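The Brush Drawer

Rafia's aunt had kept everything that could scrub. When the house at Grustuvside was finally being emptied, on Sun 22 November, Rafia started under the kitchen sink and was still there at lunch.

Wenjie Kang came over from next door with sandwiches and sat on the floor beside her.

"How many brushes does a person need?" he said.

"She lived alone for 14 years," said Rafia. "I think she bought one whenever she was annoyed."

They made two heaps on the lino. One was for the tip. The other was for Rafia's new flat, where there was a table and a kettle and not much else. She had told the family she wanted nothing from the house, and had meant it in August.

Wenjie held up a brush with half its bristles gone. "Tip?"

"Tip."

"This one?"

She took it off him and turned it over. Her aunt used to stand her on a chair to wash the potatoes, and the water would run down her sleeves to the elbow. It might have been this brush or one just like it. She put it on the heap for the flat.

By evening they had driven the good things across town, and the rest of the unpacking was left to her.

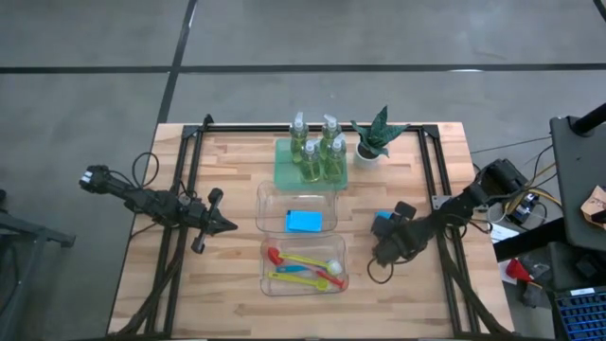

She didn't sleep much that first night. The fridge hummed and the neighbours upstairs walked about in what sounded like boots. At six she got up, made tea and went looking for somewhere to put things. The cupboard under her own sink was narrow, with a pipe through the middle of it, so a bucket wouldn't go in. A long bin would, if she slid it in sideways.

She rinsed one out and began dropping the brushes in. She tried them in order of size, then by colour, and then she stopped trying and let them lie how they fell. 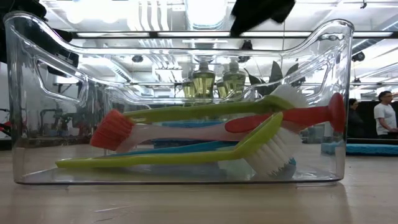 The brushes in their bin, two green and one red, with the blue things underneath.

Wenjie rang at seven to ask if she had found the tea towels.

"I've done the brushes," she said.

"Only the brushes?"

"It's a start."

He said he would come by after work with his drill and put up the shelf. She told him there was no hurry. When he had hung up she took out the lime-green brush, ran the hot tap and washed her cup. The water went down her sleeve. She pushed both sleeves up, did the spoon as well, and set them on the rack to drain.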